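About Stesar

Stesar runs coding weekends and short build courses for students and working programmers. We started in Wirnach with 6 people and one borrowed room, and we now hold events there and in Kaimal. Entry is free for students. Other places are paid for by ticket sales and by firms that rent a table.

How an event works

Teams have two to five members. Code written before the opening talk is not allowed, except for public libraries under an open license. Each team pushes to its own repository on Prarow, our in-house submission server, which locks all branches at the deadline. Judges score the last commit before the lock – later fixes are not read. Power, wired network and meals are supplied. Sleeping bags are not.
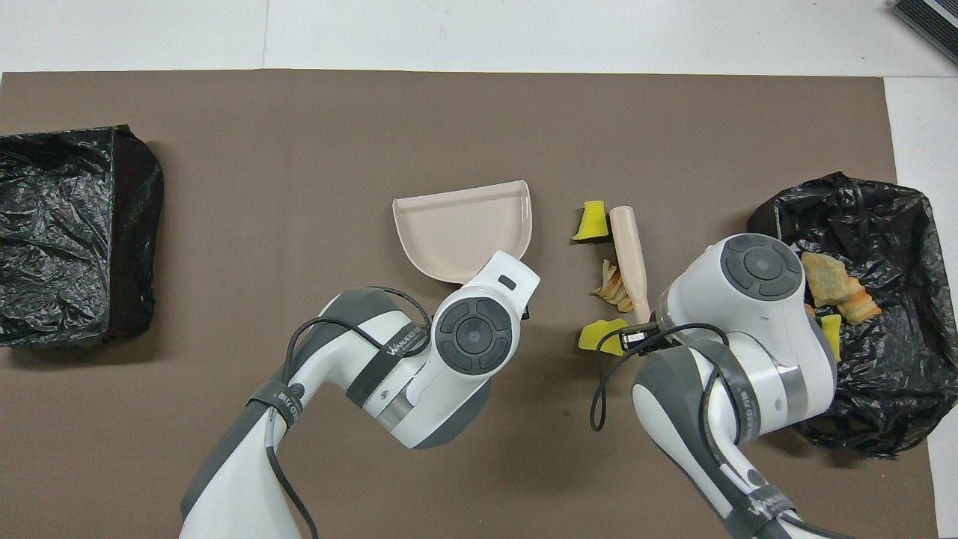 One team lead wrote in the feedback form that the branch lock was strict but fair, and that a dry run of the push step on the first evening would have saved her group an hour. A test push is now part of check-in.

Prarow in numbers

The server has taken in 1,072 projects to date. It runs the build script for each push and returns a log, usually within a minute. The current limit is 2,000 files per repository and 600 seconds per build. Teams that need more can ask at the help desk before the first night. 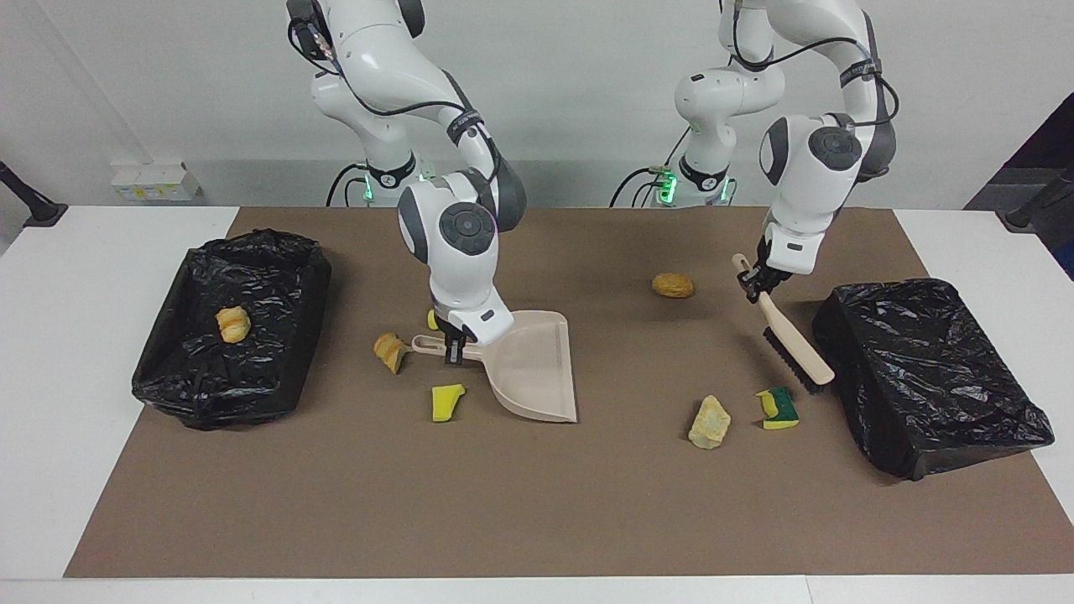 Build logs are kept for one year and then deleted. Source code stays the property of the team, and a team may remove its repository at any time after judging. We do not claim rights in any entry.

Page last changed January 2026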